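Roltow hand-held gripper sets: hire, purchase and what to put in the budget

Hire from 2 weeks. Purchase on a 30-day lead time. Backpack, cables and marker cubes included. Optimism not included.

What you get

A Roltow set is a two-jaw gripper you hold in your own hands, a backpack to carry the heavy bits, and a marker cube at the base of each jaw so the tracking software knows where the thing is. You pick something up with it, the set records how you did it, and later on a robot is asked to do the same. It is slow work, and the person doing it will want a chair at some point.

Sets are sold singly or as the Team Four, which is 4 sets, one charging case and a spares tin. Most buyers ask for one set and ring back for three more, so we now quote for both on the same sheet and save everybody the phone call.

Plan the room before you plan the money

The question we get first is price. The question we'd like to get first is floor space. Each operator needs room to turn round with a backpack on, a table at a sensible height, and somewhere for the cables to go that isn't round an ankle. Plenty of useful tasks start on the floor, so keep some of that clear too. A bottle is a fine first object: cheap, easily replaced, and quite difficult enough.
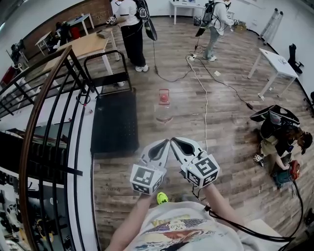 Crisanto Samonte: We bought the sets first and the extension leads a month later, out of the stationery budget. If I were doing it again I'd put power, tables and spare cable on the same order as the grippers, because finance will approve one large number far more cheerfully than six small ones.

We have since added a room kit to the order form. It holds two floor-rated power strips, 35 metres of cable cover and a roll of tape, and it costs less than the meeting you would otherwise hold about it.

Hire or buy?

Hire if you have one task in mind and an end date you believe in. Buy if the end date has moved twice already. Hire charges from the first month come off the purchase price, provided the set comes back with all its fingers.

Teams who already own a robot often ask whether they need the hand-held sets as well. Usually, yes. The robot can only be in one place, and it needs a person fussing over it. Grippers let the rest of the team get on with things, and a scratched jaw is a much smaller invoice than a scratched robot.

Things people forget to budget for

Spare jaws. They are a wearing part, sold in pairs.
Marker cubes. They get knocked, and a scuffed pattern is no use to anyone. Order a second set.
Storage. Recordings are large. Ask whoever looks after your servers, and bring biscuits.
People's time. Allow around half a day for each new operator to stop holding the gripper like a barbecue tool.
Somewhere to put it all down.
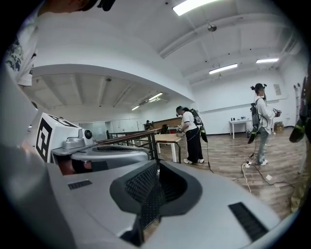 Robot and operators with backpacks sharing one room.

Delivery and support

Sets leave our Teoh workshop boxed and tested. Unpacking takes one person and a pair of scissors. Setting up takes two, one to wear the backpack and one to read the instructions aloud. Phone support runs until five in the afternoon – after that you may leave a message, and Inês Magalhães will ring you back in the morning, generally before you have found the instructions.

Quotes are held until the end of September. For orders of more than one Team Four, ask for Mostafa Ezzat, and please have your floor plan to hand.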